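Novier Drawer-and-Shelf Arm Kit, trial unit at Kallville
Pre-purchase safety checklist, with comments
Inspected 02/08/2023. Unit 2943.

1. Emergency stop within reach of operator: PASS
It stops the arm. It also stops the conversation, being red and the size of a muffin.

2. Arm holds position on power loss: PASS
Sagged a little, like the rest of us after lunch. Within the limit in the Tramness manual.

3. Gripper force limited on thin-walled items: PASS WITH COMMENT
Default setting is 19, which suits cans. The sales sheet says "gentle as a handshake." I have met people with that handshake. Lock the setting before staff get curious.

4. Arm clears drawer sides when reaching in: PASS WITH COMMENT
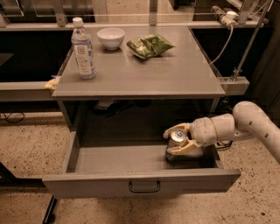 Clearance is fine with the drawer fully out. Half out, the arm tries anyway, which I admire in a person and dislike in machinery. Novier says a drawer check comes with the April update. Hold payment until it does.

5. Cables secured and off the floor: FAIL
Page 6 of the install guide calls for clips. The clips are an optional extra. Order them.

6. Cycle test, 200 picks: PASS
No faults logged. I watched all of them and would like that noted somewhere.

7. Warning labels fitted: FAIL
Supplied in a bag, with the backing still on.

Result: conditional. Lumbantobing depot not to order until 5 and 7 are closed.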